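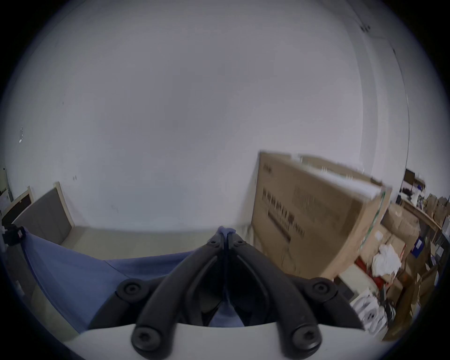

3.2 Bed making and sheet fit

The second part of the study looked at how people put a fitted sheet on a bed that stands against a wall. Most published work on household bed making assumes a bed that can be reached from both long sides. In the homes we visited this was often not the case, and the person had to work the far corners from one side or by kneeling on the mattress.

We recruited 22 adults through a housing office in Jakness. Each made the same bed several times over two visits, using sheets from two suppliers, Skivau and Skurelel. The Skurelel sheets had a deeper pocket and a looser elastic. Participants were told to work as they would at home and to stop when they thought the bed was done. Across all visits we logged 1,924 corner placements. A placement was counted when the elastic was pulled under the mattress edge, whether or not it stayed there.

Far corners took longer than near ones for both sheets, and most second attempts were at the corner farthest from the headboard. Participants who started with a far corner needed fewer second attempts than those who started near. This agrees with Petrenko's earlier observations in hotel rooms, although her beds were narrower and could be approached from the foot.

Smoothness was scored separately from fit. Two raters, Hélène Petrenko and Maëlle Perron, gave each bed a score from one to five using the Ross scale, without knowing which supplier the sheet came from. A score of four allows shallow creases as long as the cloth is smooth overall. The sage-green sheet in Figure 3 is of this kind, with long creases running diagonally toward the far corner. The raters disagreed most on diagonal creases - Perron tended to mark them down, Petrenko did not - and these cases were settled by discussion.

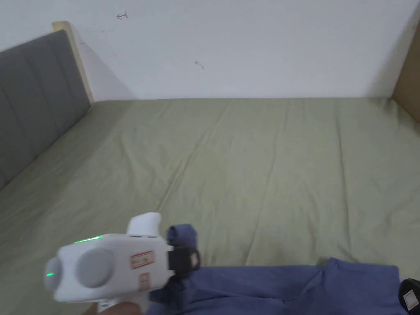

Figure 3. Fitted sheet on a bed with a padded headboard.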